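第6讲 课堂笔记（2020年7月7日）
课程：工作场所自动化与岗位变化
案例：Stanamer 退货整理间，叠裤子这道工序

> 上次作业没交的，发到助教 Kelly Fagundes 那里，别发给我。

## 1 先接上次的尾巴

上次讲到“任务”和“岗位”要分开看。岗位是一捆任务。机器拿走的通常是其中一两个，剩下的重新捆一遍，捆法由谁定，这是本课的主线。

补一个词：**剩余任务**（residual tasks）。机器做不了、或者做起来不划算，留给人的那部分。注意，剩余任务不一定是“高级”的。有时候恰恰是最碎的。

板书：

- 拿走什么
- 留下什么
- 新长出来什么（看护、返工、登记、跟供应商打电话）

第三条考试爱考，请划线。

## 2 案例背景

Stanamer 做服装退货的二次整理。客户退回来的裤子，检查、去线头、叠好、贴标、装袋，再上架。整理间原来 20 个人，分4张长台，每台带一个组长。今年5月开始在其中一张台子上装双臂设备，集成商是 Brullari，台面和导轨安装由 Trutwood 做。

选裤子不选衬衫，理由很朴素：退货里裤子占大头，形状也规矩些。领子、袖口那种东西暂时不碰。

岗位原先的划分（按组长 Arnel Galang 口述整理，他在整理间干了很多年）：

1. 拆包、看有没有污渍和破损
2. 铺平，对齐裤缝
3. 折叠，压平
4. 摞好，按颜色尺码分
5. 贴标装袋

设备目前只进第3步和第4步的一部分。第1步完全是人。第2步人做一半，口袋里有东西、拉链没拉的，一律人处理。第5步没动。

## 3 现场

试运行那张台子，木纹台面，双臂都固定在台边的黑色导轨上，叠好的裤子分摞放。其中一只臂的夹爪手指正压在卡其裤的面料上。

讨论时先看这一“压”。人手做这个动作几乎不用想，抚一下就过去了，同时顺带摸到面料厚薄、里面有没有硬东西。Arnel 的原话：“我手一过就知道这条不对。”这部分信息以前不写在任何工单里，所以做流程图的时候也没人画进去。等换成夹爪，这一项就悄悄没了，要到装袋那一步才有人发现。

再看边缘。叠好的裤子底边不齐、布面有褶，算不算合格？以前组长看一眼就定。现在要写成规则：几层边、错开多少算过。写规则的人是谁？Brullari 的工程师写了第一版，组长改了3轮。改规则的时间，没有算进任何人的工时。这里请停一下，想想为什么。

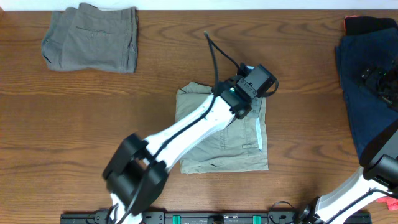 ## 4 对人的改变（重点）

### 4.1 节奏

原来一台人自己调快慢，谁累了换个位置。现在上料的人跟着设备走。设备等料，灯会提示，人就觉得是自己慢了。反过来，设备停下来，人也跟着停，但停的时候不能离开。

访谈里反复出现的词：“陪着”。不是操作，也不算休息。现有的工时表没有这一栏。

### 4.2 技能

两个方向，同时发生：

- 往上：有人学会了换夹爪手指、重启、看报错。Princess Enriquez 原来是折叠工，现在负责设备那张台的日常看护，工资级别还没改（截至访谈时）。
- 往下：新来的人只学上料，不学折叠。等设备出故障要切回手工，会叠的人不够。

第二点叫**技能流失**。别的行业早有讨论，参考第3讲。

### 4.3 身体

重复弯腕少了，这点大家都认。但站立时间没少，转身取料多了。Hüsnü Uçar 负责安全检查，他的意见是高度要重新量：台子是按手工折叠定的高度，现在人站在侧面递料，姿势不一样。这条写进了报告，改没改不清楚，下周问。

### 4.4 谁说了算

小问题也是大问题。夹歪了一条裤子，算谁的返工？

- 算设备：供应商要赔，所以供应商不愿意记
- 算上料的人：“你没铺平”
- 算组里：奖金一起扣

Stanamer 最后用的是第三种，争议最大。Corey Merrick 代表班组去谈过，结果是试运行期间不计入考核。试运行什么时候结束？文件里没写。

## 5 数字怎么读

公司给的材料里有一个数：试运行期间经设备台处理的裤子 1,731 条。

这个数能说明什么，不能说明什么：

- 没有返工的数，单看总量没有意思
- 没有分面料。牛仔和薄卡其不是一回事
- 没说旁边站了几个人
- 没有同期手工台的对照

看到任何自动化的案例报告，先问分母，再问旁边站着谁。写小论文的同学照这个清单逐条查。

## 6 对照：Lloyd 仓库

时间不够了，只讲差别。Lloyd 上设备之前先开了两次班组会，让折叠工自己列“手上知道但没写下来的东西”，列完再定流程。进度慢，前期工程师抱怨不少。好处是返工归属提前写清楚了。坏处：列出来的东西后来被拿去做考核指标，有人后悔列了。

所以“让员工参与”也要看参与之后材料归谁用。这一点课本里讲得比较轻，各位自已补。

## 7 课后

**阅读**：讲义第4章，只看任务拆分那节，附录可以跳。

**作业**（一页纸，手写也收）：

1. 选一个你做过或见过的活，拆成步骤，每步标上“写在规程里的”和“没写但一直有人做的”。
2. 假设第3步换成机器，第2步和第4步的人会怎么变？写具体动作，别写“效率提高”。
3. 返工归属你会怎么定？写成一条能贴在墙上的规定。

**分组讨论**：折叠工、组长、集成商、公司，四方各出一人。题目是“陪着”的时间该不该单列工时。上次有一组全都选公司那方，这次抽签。

下次讲排班，带上计算器。教室不变，投影仪线我带，上回那根接触不量。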